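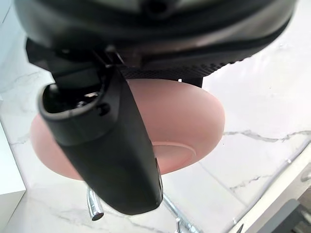

Storage notes, part 4: the hall cupboard

Reading time: 3 min

The cupboard in the hall at Grirnstead is 2120 mm high inside and had one shelf in it when I moved in. Everything below the shelf was a heap. I have spent most of January correcting this, and these are the measurements and decisions, mainly so that I can find them again when I do the one upstairs.

I started by taking everything out and sorting it by how often it gets used. Daily things went on the hall floor, monthly things on the stairs, and anything I couldn't remember using went in the front room. The front room pile was the largest. Soft items (hats, cushion pads, two rolled blankets) were kept apart from hard ones from the start, as they need different shelves. Hard items need depth. Soft items need height, and will spread sideways into whatever you give them.

The new shelves are 18 mm board on slotted uprights. I had planned to fix the uprights straight to the back wall, but the plaster there is poor and two test holes crumbled. They now sit on vertical battens, screwed through to the studs. Faisal Rind lent me his stud finder, which disagreed with my knuckles in one place and was right.

Spacing, from the floor up: the bottom bay is tall enough for the vacuum cleaner with its hose off. Above that are two bays with 154 mm clear, for shoes and flat boxes. The bay at chest height is for anything picked up on the way out. The top one takes bedding and is reached with the step stool.

I did try 176 mm for the shoe bays. It wasted space over the shoes and still wouldn't take boots, so I moved the brackets down a slot. Boots now stand beside the vacuum cleaner.

Boxes. I bought one Skuvden box to try before ordering more. It fits, but the sides taper, so the base is a good deal smaller than the opening, and a row of them leaves wedge-shaped gaps that collect dust. I sent off for straight-sided ones from Verex instead. The lids are stiff. I have left them off for everything at chest height and kept them on at the top.

Labels are on the front edge of the shelf and not on the boxes. Boxes get swapped about and the shelf stays put. Madalena Ramalho thinks this is the wrong way round and has a cupboard full of labelled boxes to prove it, in which I could not find the light bulbs.

Two things still to sort out. The door catches on the lowest upright when opened fully, so I need to either plane a little off the batten or fit a stop. There is also no light in there. A battery one stuck under the second shelf would do, though the last one I used fell off within a week – I think the paint was too chalky for the pad. I'll wipe it down and try screws if that fails.

The front room pile is still in the front room.

Posted January 19, 2014

Search this blog
Enter keywords
Go

Contact | © Sekar Menon | Back to top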